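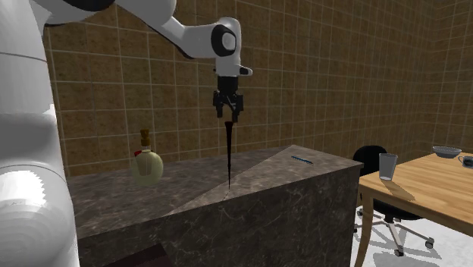
Work since the last report has gone almost entirely into the simulator, as agreed when the grant was changed to put the student club's software track first. The club now runs its pick and place exercises in a virtual kitchen before anyone is allowed to book time on the real arm. The kitchen is called Prurkia, after the first student team that got it to load without errors. Its objects were chosen to give different kinds of trouble. A long tapered piece that comes to a needle-like point tests whether the two fingers can be lined up over the wide end, while a round bottle with a stopper and a slim pen-like object lying on the stone counter ask for quite different approaches. Students write their own approach code and submit it in the evening, and the results are ready when the club opens the next afternoon.

Membership and attendance

The club has 35 active members, all of them enrolled at the school. The grant application set a target of 30 by the end of the first term, so we are ahead on this item. Attendance dropped in November during exams and came back afterward. Members work in teams of three or four, and each team keeps its own folder and its own log. New members join an existing team for two weeks before they can ask to form another one.

Benedek Kozma leads the software sessions. Gyula Kelemen looks after the hardware room and signs off each team before it uses the arm. Both are paid for four hours a week from the grant, as budgeted.

Simulator results

Between the start of term and the closing of this report the teams submitted 1886 grasp attempts to the simulator. Of these, 959 were scored as successful. An attempt counts as successful if the object is lifted clear of the surface, held for five seconds and put down inside the target area. A dropped object counts as a failure even when it lands in the right place. We discussed a partial score for this case and decided against it, mainly to keep the figures comparable from one month to the next.

The overall rate hides a large spread between objects. The bottle gives the best results and most teams now treat it as a warm-up. The thin objects are much harder. Teams that tried to pick up the tapered piece from the side usually pushed it over. The team called Endo wrote a routine that brings the gripper in from directly above and closes slowly, and two other teams have since copied it with small changes. Copying is allowed under the club rules as long as the source is named in the log.

The mug and the bowl have not been used for scoring yet. The handle on the mug causes the collision model to behave oddly, and grasps that should fail are passing. Benedek has a fix that works on his own machine but slows the simulation down too much for the club's computers. Until this is sorted out, both stay on the table as obstacles only.

Hardware

Four teams have been signed off for the real arm. The others will follow in the next term. We had planned for six by this point. The delay comes from the safety interlock on the door of the hardware room, which failed its check in October and had to be replaced. The room was closed for three weeks. The part itself was covered by the supplier and there was no cost to the grant.

The code from the simulator does not transfer to the real arm without changes. Speeds have to be reduced, and the finger force needs to be set again for each object. Gyula has written a two-page checklist for this step and the teams are required to go through it with him the first time. After that they may do it alone, with an adult in the room.

Competition

Two teams, Endo and Balogh, will enter the Plendach student challenge in the spring. The entry fee has been paid. The challenge has a simulation round followed by a hardware round, and only teams that pass the first will travel. The travel line in the budget is enough for both teams and two adults if we take the regional train – the coach would cost more than we had allowed for.

The organizers have changed the object list once already. The new list includes soft items such as a folded towel, which our simulator cannot handle at present. We have asked whether rigid stand-ins will be accepted in the first round and are waiting for an answer.

Training material

The worksheets promised in the application are partly done. There are 44 pages in total, covering installation, coordinate frames, basic motion and simple grasps. The section on placing objects is in draft. The section on reading camera data has not been started and will be late. We propose to deliver it at the end of the next term and to leave the rest of the schedule as it is.

Several students found mistakes in the coordinate frames section, including one diagram with two axes swapped. It has been corrected in the current version. Old printed copies have been collected and recycled.

Spending

Spending is within budget on every line except electricity, which is slightly over because the simulator computers run overnight. We have now set them to shut down when the queue is empty. No transfer between lines is requested at this time. The detailed statement is attached separately, with receipts.

Plans for the next term

Sign off the remaining teams on the real arm.
Repair the mug collision model and add the mug and bowl to scoring.
Finish the worksheet section on placing objects and start on camera data.
Hold one open afternoon for parents and younger students.
Prepare Endo and Balogh for the simulation round.

We would like a decision on the revised date for the camera section before the next term begins, so that Benedek's hours can be planned around it.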